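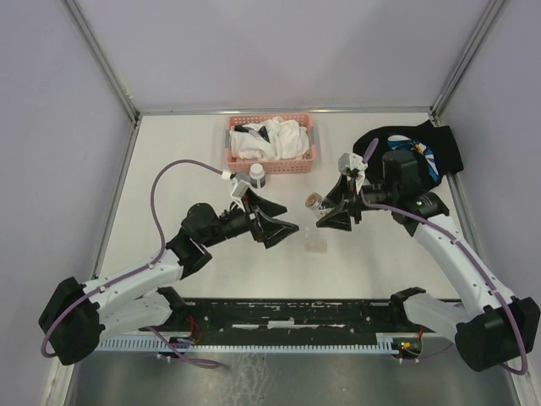

Progress report to the Pedira Fund
Where did our magnolias come from? Old trees and their stories in Fodness
Written by Anselmo Nina, project coordinator
6th June

Purpose of this report

This report covers the work done from the beginning of autumn until the end of May. It follows the order of the work plan that we sent with the application. Where we have changed the plan I have tried to say so clearly, and the questions on which we need your decision are near the end.

Tree survey

The old street and garden lists of the council give 880 magnolias for Fodness and the farms nearby. We knew already that these lists are not fully correct. Some trees were written down twice, once under the street and once under the name of the house, and others were removed a long time ago. Until the end of May we have visited 284 of the addresses. This is less than I hoped. March was very wet and the lower roads were closed for several days, and after that many people were away for the school holidays.

For each tree we write down the width of the trunk, the general health, whether it seems to be grafted, and what the owner knows about it. The flowers are the best way to tell one variety from another, so nearly all the names in our list are still provisional. We will go back to the most interesting trees in August, when they should be in flower. Cúc Quách has marked these on the survey map in purple, and the trees that are gone are marked in grey.

The weakest area so far is the hill side of town. Many gardens there are behind locked gates and we did not want to enter without permission. Cúc has left letters in the boxes and the answers are coming slowly.

The question of origin

In town there are two stories. The first says that all the old magnolias came from Memon, the nursery which stood beside the railway, and that Memon bought them from a ship. The second says that the first trees were grown from seed by the Đinh family, who had a market garden at the river and sold to both sides of the valley. Each story has its strong defenders. At our first public evening the discussion went on until the hall had to be closed.

Moushumi Paul has now read the order books of Memon that are kept at the library. She found magnolias in them, but the early entries give only "magnolia, pink" or "magnolia, large", without any supplier. Two of the books have water damage and the pages must be opened by a trained person. Moushumi has asked for a price for this work and we expect it before the end of the month.

From the Đinh side we received a very generous loan. It is a notebook with planting dates and small drawings of leaves, written partly in Vietnamese and partly in English. Cúc is making the translation. She asks me to mention that several plant names in the notebook can be understood in more than one way, and the word used most often for a flowering tree may mean a different tree altogether. For this reason we do not yet say in public that the notebook proves the second story. The local paper did say it, in May, and I wrote to the editor to ask for a correction. It was printed, although quite small.

My own opinion at this moment is that both stories can be partly true. A nursery and a market garden in such a small town would surely have traded with each other. I would like to find one piece of paper which shows it.

Interviews

We planned 30 interviews and have recorded 12. Montserrat Salinas leads this part and she has a good patience with people who first say that they know nothing. The conversations are usually an hour long. People talk about weddings under a certain tree, about petals on the church steps that made everybody slip, about a neighbour who cut down a magnolia and was not forgiven. Many have also explained to us how the buds were picked and pickled in their families. I had not heard of this before and I think it deserves its own page in the booklet.

Typing the recordings takes much longer than we wrote in the application. Five are finished and checked by the speakers. One speaker has asked us to remove a part about her brother and we have done it, both in the text and in the sound file.

Changes in the team

Jad Hattar joined us in April for the drawings and the layout of the booklet. He replaces the designer named in the application, who moved away. The fee is the same. Jad has prepared two sample pages, one with a narrow column and one with a wide one, and they are attached. Most of us prefer the wide one because older readers find it easier, but the paper cost is a little higher.

Money

Spending is below the plan for travel and above it for copying and scanning. The total is still inside the approved budget. The full table is in Attachment B, with the receipts in the same order as the lines.

Questions for the Fund

1. May we move the unused travel money to the typing of interviews?
2. Would you accept the booklet in November instead of September? With the earlier date we could not include the flowers of August in a proper way.
3. The owners of the Đinh notebook would like a good copy for the family. Can the scanning budget pay for this?

Next steps

In June and July we continue with the hill side and with the interviews. Moushumi will visit the railway archive if they confirm her appointment, as the goods lists for Memon may be there. The August visits will be planned by Cúc and me together, street by street, starting at the river where the trees open first. We would be very glad to welcome somebody from the Fund on one of these mornings. Please tell us the date a week before, so that we can ask the owners of the gardens.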